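Baiba Laur has knitted for the shop Kondoder since June. When I visit her, she speaks first of folding.

"People knit a good cloth and then they throw it in a drawer," she says. "For me this is a pity – the folding is half of the work."

She always folds on the bed, never on a table. "On the bed I have space for my arms." Her green ones sell best, 79 until now.

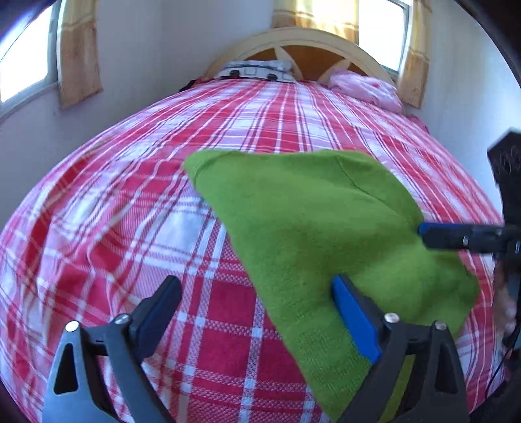 Issue 4, page 100

The red and white plaid bedspread came from her aunt. "It is older than me, and I will not change it."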